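Small felt reports and a slow drum: a talk with Eliécer Bedoya

Eliécer Bedoya has run the seismograph station at Grikivstead for 34 years, first as a paid technician for the county and, after the county dropped the program, on a small contract with the regional network. The station is a concrete vault two meters underground, a shed above it, and a filing room in the back of his house. The filing room holds the part of his work that interests me most, which is a set of postcards and letters from people who felt an earthquake and wrote down what it did to them.

I asked him first how many of the letters he considers usable.

"Usable for what?" he said. "For intensity, maybe half. For location, very few. People know where they were standing, and that part is good. They are poor on time and very poor on duration. A man will write that the shaking lasted a minute. I look at the record and the strong part is four seconds."

He does not regard this as exaggeration. Duration is hard to judge without a clock in view, he said, and most people count from the first rattle to the moment they stop paying attention. A hanging lamp will keep swinging well after the ground has stopped, and the writer includes the lamp.

Bedoya codes each report on a twelve-step intensity scale. Steps two through five cover nearly everything in his collection. He described the practical differences between them in terms of what is in a house. At two, a few people on upper floors notice something. At three, parked cars may rock a little and people indoors think a truck has gone by. At four, dishes and windows rattle. At five, sleepers wake up and small unstable objects fall over.

"Four to five is where the arguments are," he said. "One fallen cup does not make a five. I want to know what the cup was on. If it was on a shelf that leans, I make a note and I leave it at four."

The largest event in his files came in May, early in his time at the station. He would not give me a magnitude from memory and went to look it up. The network lists it as a 4.4. The letters from that event take up one full drawer, sorted by distance from the epicenter. The nearest come from Farell, a mill town in the valley, and the farthest from a ridge settlement 70 kilometers to the north.

Farell sits on river fill, mostly loose silt and sand. The ridge is hard rock. Bedoya said the pattern in the letters follows the ground more closely than it follows the distance.

"You have people on rock at fifteen kilometers who felt a bump," he said. "Then you have people on fill at 50 who got out of bed. If you draw circles around the epicenter, the circles are wrong. I drew them wrong myself the first year."

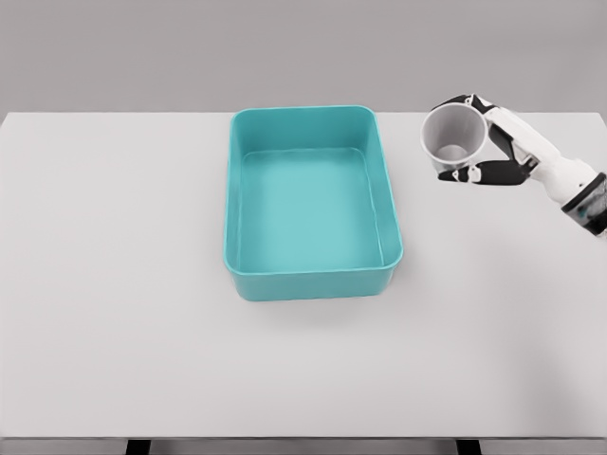
He redrew the map after he got hold of a set of well logs from a drilling outfit called Rengifo. The logs gave depth to bedrock at a few dozen points along the valley. Where the fill was thicker, the coded intensities went up by one step, and in one neighborhood by nearly two. He wrote this up in a short report, which the network printed and, as far as he knows, filed.

I asked about the instrument. The original was a short-period vertical seismometer recording with a pen on a paper drum. The drum turned once every fifteen minutes and the paper was changed every morning at 8:10. He kept that hour for as long as the drum was in service, including the winter he had a broken wrist.

"The time mark is the whole thing," he said. "If the clock is off by one second, your distance is off by several kilometers. I can live with a noisy trace. I can't do anything with a bad clock."

The station now has a digital three-component sensor and takes its time from satellites. Bedoya likes the new equipment and has no wish to go back to ink. His one complaint concerns the default filter on the display software, a package called Fimadach, which he says hides the slow motion from distant earthquakes unless the operator changes the setting. He has changed it on his own machine. He has also asked for it to be changed for everyone, twice, in writing.

Most of what the sensor picks up is not earthquakes. He listed quarry blasts, freight trains, wind on the trees near the shed, and cattle. Quarry blasts are the main nuisance, as they can look like very small local events. He separates them by time of day and by the first motion. A blast pushes outward in all directions, so the first movement should be up at every station around it. An earthquake on a fault will usually be up at some stations and down at others.

"With one station you can't do that," he said. "You need the neighbors. So I call the quarry. They are nice about it."

The letters have nearly stopped. People now fill in an online form, and the form assigns an intensity by formula. Bedoya thinks the formula does well on average and that the larger number of reports makes up for most of the errors. A form brings in more replies in an hour than he used to get in a month. What he misses is the free text. The form has a comment box, and he reads the comments when the network sends them, but they tend to be short.

I asked him for an example from the older material, and he read me part of a letter from a woman in Farell. She had been writing out a grocery list when the shaking began. She went on writing through it, and enclosed the list. The handwriting is even down to the fifth item, breaks into a jagged line for two items, and is even again from there on.

"Flour and lamp oil," he said. "Those are the two. I measured the line, but of course you don't know how fast she was writing."

He coded it as a five. Her house was on fill, and a clock had stopped in the hall. The list is in a plastic sleeve in the May drawer, behind the letter, with the well log number for her street penciled on the back of the sleeve.

Bedoya intends to scan the collection before he gives up the contract. He has finished 2 of the drawers. The scans are going in as gray-scale files at full size, with the coded intensity, the coordinates and the ground type entered next to each. He has not decided where the paper will go. The network has no storage at Grikivstead apart from the vault, and the vault is too damp for paper.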